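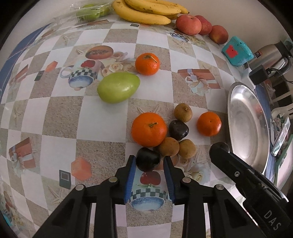
The **Lendham plum fault** was a recurring grip failure in two-fingered fruit-handling grippers, first logged in April at the Lendham test kitchen of Zonden, a small automation firm. It is known in company records as "fault 14" and to most of the people who worked on it as "the squeeze." The fault caused the fingers to keep closing after they had already taken hold of an object, with results that depended mainly on the ripeness of the object.

## Background

Zonden had been teaching its sorting arm, the Hirnanen, to pick up mixed fruit from ordinary household tables. People first performed the picks with a hand-held gripper, and the arm later copied their finger motions. Early work covered mandarins, kiwifruit and apples, all of which put up with a fair amount of clumsiness. Plums were added at the request of Octavian Nistor, then head of testing, who considered them "a small step." His memo to that effect is still quoted at Zonden, usually when he is in the room.

Dark, glossy fruit was already known to be awkward. The software judged finger contact partly from the camera view, and against black fingers a nearly black plum offered very little edge to find.

## The fault

On the arm, the closing command was supposed to stop when two signals agreed: the camera had to report contact, and the motor current had to rise past a set limit. With a firm apple both happened almost at once. A ripe plum gave way gently enough that the current stayed low, while the camera went on reporting an open gap. The controller concluded that it was holding nothing and tightened its grip to make sure.

In a run of 710 picks, the arm crushed four plums and dropped several others. The last of the four also sent juice into a finger joint, which seized. Solomiia Boiko, the operator on duty, reached in to clear it and had a fingertip pinched when the motor freed itself. She was not badly hurt – a bruise and a ruined sleeve – but the incident moved the matter from the fruit budget to the safety log.

## Investigation

The first report blamed the plums. A second, by Yaryna Zinchenko, pointed out that the plums had behaved as plums generally do and that the stop rule required both signals when either should have been enough. She also found that the emergency stop cut power to the arm but left the gripper motor live, an arrangement that the wiring diagram described correctly and that the training manual did not.

## Changes

The stop rule was rewritten, a hard limit was placed on closing force, and the gripper was put on the same emergency circuit as the arm. Operators must now unplug the tool before touching the fingers. Kobzar, the supplier of the controller, issued a revised manual in which the word "fruit" does not appear.

Nistor's memo was withdrawn. The plums were kept in the program.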